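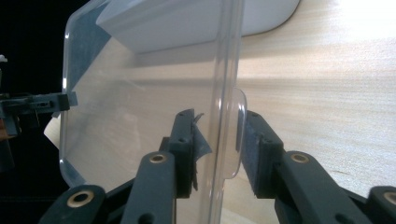

Clear plastic container with a rounded tab.

Koststead Refill & Return — your questions

Quick answers, updated 2018-08-24. If yours isn't covered, email Raili Ojala at the shop desk.

How does the refill scheme work?
You borrow a Flarkico tub from us, fill it at any dispenser, pay for what's in it. Bring it back when you're done. Clean-ish please, we wash everything again anyway.

Is there a deposit?
Yes. £2 a tub, back in full when you return it. Lids count as part of the tub, so no lid, no deposit.

Can I use my own containers?
Of course. Weigh it empty first at the scale by the door, write the number on the bottom. Forgot? Ask at the till, we'll sort something.

What can I refill?
Rice, oats, lentils, pasta, nuts, washing-up liquid, laundry liquid, shampoo. Not oil at the moment — the pump broke and the new one is due in October.

Where does the stock come from?
Dry goods mostly from Ní Mhurchú, soaps from Voro. Both take there empty sacks and drums back off us, which was the whole point.

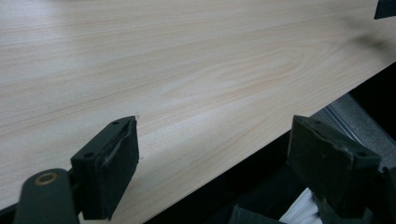 Do you deliver?
Only in town, and only orders over £23. Valtteri does the round by bike. Leave empties on the step and he'll pick them up on the same trip. Heavy liquids are collection only, sorry.

What if a tub cracks?
Bring it back, all the bits if you can. No charge for normal wear. Cracked ones go off for shredding, we don't bin them.

Do you take other people's plastic?
No. Just our tubs. We tried a general drop-off and got about 209 bags in the first month, mostly not recyclable. Try the council site.

How long can I keep a tub?
As long as you're using it. If they're just sat in the cupboard do send them back, we run short.

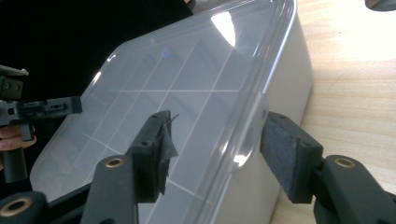

Allergies?
Nuts are in a seperate corner with their own scoops. But same room, so we can't promise nut free. Ask Cecilia Asante for the full ingredient sheets.

Can our school or office join?
Yes, we do group accounts. One invoice a month, one named contact. Tyyne Manninen looks after these — send her a rough idea of numbers and what you get through.

I've lost my account card
Give your name at the till. New card is free the first time, £2 after that.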